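Are We There Yet? Robots and the Chores

Every few months one of you writes in to ask when a machine is going to fold your towels, and every few months I promise to look into it properly. 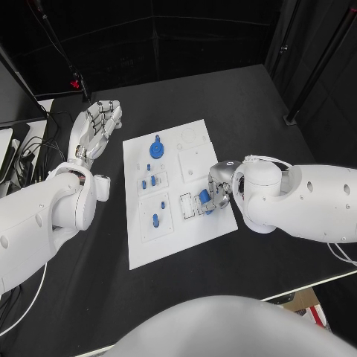
So I spent a good part of February reading up and pestering people, and the answer I keep coming back to is "some of it, slowly, if you set the table for it first." Picking up a part and putting it where it belongs is the sort of job that gets tried over and over, pegs and plates and little blocks, and it's a fair stand-in for what goes on at a workbench all day long. The folks at Plilter told me their two-armed setup made 380 tries at a peg-and-hole job last month and finished 276 of them without help. I was impressed! Then I remembered that I'd be sent home from any shop floor in Tretthorpe if I dropped that many (and I have dropped a few in my time, as my old foreman would tell you).

Housework is harder still. A bench stays put, more or less, while a kitchen has wet spoons and a cat in it. Presier has been trying out dish loading in a mock-up kitchen, and their best run so far took 59 minutes for one rack, mugs included. My own record is a good deal better than that, though I do leave the roasting pan to soak -- sometimes overnight, I'll admit.

If you work with one of these machines, or have had one in the house, do write and tell me how it went. Next month we're back to the Damasceno sewing room and those lovely old presses.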